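Handover rules, finally written down

09/04/2025

Quick one tonight because I'm on dishes and I have a bench review in the morning. I promised Malsha Matubbar a cleaned up version of our two-hand rules back in March and it is now very much not March. So. Rules for bimanual sim work, as we use them on the Kevley project, in whatever order they come out of my head.

Background for anyone who wandered in. Two arms, two hands with proper fingers, small parts, trays. All in sim first, then the real bench at Usmont. Most of what goes wrong goes wrong when both hands are on the part at once. Picking up is mostly fine. Putting down is mostly fine. The bit in between is where my weekends go.

Rule one. Say who owns the part. Always. At any timestep one hand is the owner and the other is a guest. If the log can't tell me which, the run doesn't count. I don't care how nice it looked. Malsha wanted a third state, "shared", and we argued over it for most of a lunch. Compromise - shared exists, but it has a timer on it, and when the timer runs out the run fails. Loud failure, red line in the log, no retry.

Rule two. Handovers happen over bare table. Never over a tray. A part dropped on flat table is easy to score as a drop. A part dropped in a tray can get scored as a placement, and then you have a success in your data that was really a fumble. We found that out after 444 runs and had to go back through the lot. Not doing that again. If a forearm has to cross a tray to get to the meeting point, ok, but the part itself stays over table. 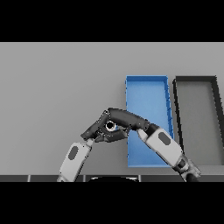
Vol. 2, No. 9

The ring is the part I use for testing all of this. Small, so the fingers crowd each other, and both hands end up wrapped in there together. Good stress test for rule one. Look at how little room the fingertips have and then try telling me ownership is obvious from the pose.

Rule three, contact. Fingertips may touch the other hand's fingertips. Nothing else may touch anything else. No knuckle on knuckle, no wrist on wrist, no forearm resting on a tray wall. The sim will happily let you get away with a lot here if the contact settings are soft, and then the real hand goes in for repair and you're writing an awkward email. Set the contacts stiff. Stiffer than you want. It'll run slower, go make a coffee.

Rule four is really about trays but it ended up in here. Trays get fixed positions and the positions get written down in the config, not in somebody's head. Each tray has one job per task. The Staretti setup I inherited had the trays swap jobs halfway through and the task sheet never mentioned it. Lost two days to that.

Rule five. Camera view gets locked before the first run of a batch. If you want to nudge it, new batch, new number. I know. I know it's only a tiny nudge. New number.

Rule six. No cherry picking. Batches are 475 runs, and all of them get kept, includng the embarrassing ones. You can tag a run as bad, you can't delete it. When we get to 3,000 we look at the failures first and the successes second. I've been sort of strict about this and people have been sort of annoyed with me, fine.

Things I haven't settled:

- whether a regrasp by the owner hand resets the shared timer (Malsha says yes, I say no, currently it's no)
- how long a hover over the table is too long. There's no limit right now and there should be
- left to right vs right to left. We test both but the rules were written with one in mind and it shows

Somebody from the Lozano bench asked if these are a standard. No. They're a page of house rules from two people who got tired of redoing things. If there's a proper standard you work to for two-handed handling of small parts, send it over, I'd read it. What I've come across covers people and robots sharing a space pretty well and goes quiet when it's one hand passing to another.

Also if you copy these please copy rule two even if you skip the rest. And put the date on your copy, I keep finding old versions with the timer missing and then somebody asks me why thier runs don't fail.

Ok, dishes. Will post the config file when I've taken the swearing out of the comments - probaby the weekend.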